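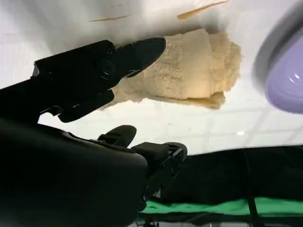 Llevo desde noviembre usando la esponja de celulosa sin teñir de Ostetlow, la que venden en paquetes de 9, y creo que ya puedo opinar con cierta base. La compré para la cocina, como sustituta de las amarillas y verdes del supermercado, que me duraban una semana escasa.

Vienen prensadas, finas como un cartón, y se hinchan al mojarlas por primera vez. El fabricante recomienda dejarlas un par de minutos en agua templada antes de usarlas. Yo lo hago en un cuenco con 500 ml y sobra. Una vez hinchada, cada esponja tiene un grosor cómodo para la mano, aunque si tienes los dedos largos se te va a quedar corta dentro de un vaso alto.

Para fregar platos va bien. Absorbe mucho, suelta el agua al primer apretón y no raya el esmalte. Con la grasa de horno no puede – para eso sigo con el estropajo metálico – y con el arroz pegado hay que dejar la olla en remojo antes. En la encimera es donde más me gusta: recoge las migas sin arrastrarlas y no deja cercos.

La duración es irregular. La primera me aguantó cinco semanas. La segunda empezó a deshacerse por una esquina a los diez días, y no le había dado peor trato. Escribí a la tienda, Egilsson, y me contestó Grethe Norðdahl, que me pidió el número de lote (464) y me mandó un paquete nuevo sin discutir. Las del segundo paquete han salido más parejas.

Sobre el olor: si se queda en el fondo del fregadero, huele al segundo día. Escurrida y de canto, junto a la ventana, no. Se puede hervir, pero después de 2 hervidos la mía quedó más blanda y con los bordes comidos, así que ahora la aclaro con vinagre y ya está.

Al secarse se pone dura. A mi cuñado Preben le parece un defecto y ha vuelto a las de siempre. A mí me da igual, se ablanda en cuanto le cae agua.

El precio es algo más alto que el de las corrientes, y el envío de Egilsson tarda. El paquete viene en una caja de papel sin plástico, con las instrucciones impresas por dentro en letra muy pequeña.

Le pongo un siete. Volveré a comprarlas, mirando antes el lote.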